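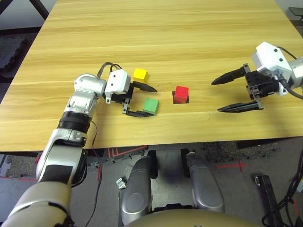 So is the border crossing at Kardale open again or not? It's open on foot only, mornings until 11, and cars are still being turned back at the Grirkow side.

I walked over yesterday to see my aunt and it took me nearly 50 minutes, most of it standing in line behind a man with a crate of hens. The guards were polite enough! They looked at my papers, asked where I'd be sleeping, and waved me on. The shelling people heard in the night was a long way north (my aunt slept right through it, but she sleeps through everything).

Takumi Nakajima wrote:
> Hi all, the radio here says the ceasefire is holding and that
> 600 people have gone home to Grirkow since it was signed. Can
> anyone closer confirm? Also, is the bridge usable? My editor
> wants to send me up in August and I'd like to know if I can
> bring a car.

Takumi, I can't confirm the 600. The school in Grirkow had five families in it when I went by, and last month it was packed, so people are going somewhere. The bridge is standing but one lane is fenced off, and I wouldn't count on a car. Leave it in Hatport and take the bus, it still runs as far as the mill.

Bring small bills, too. The bank in Grirkow is shut and the bakery can't make change.

Does anyone have a phone number for the clinic that works? The one on the old list just rings.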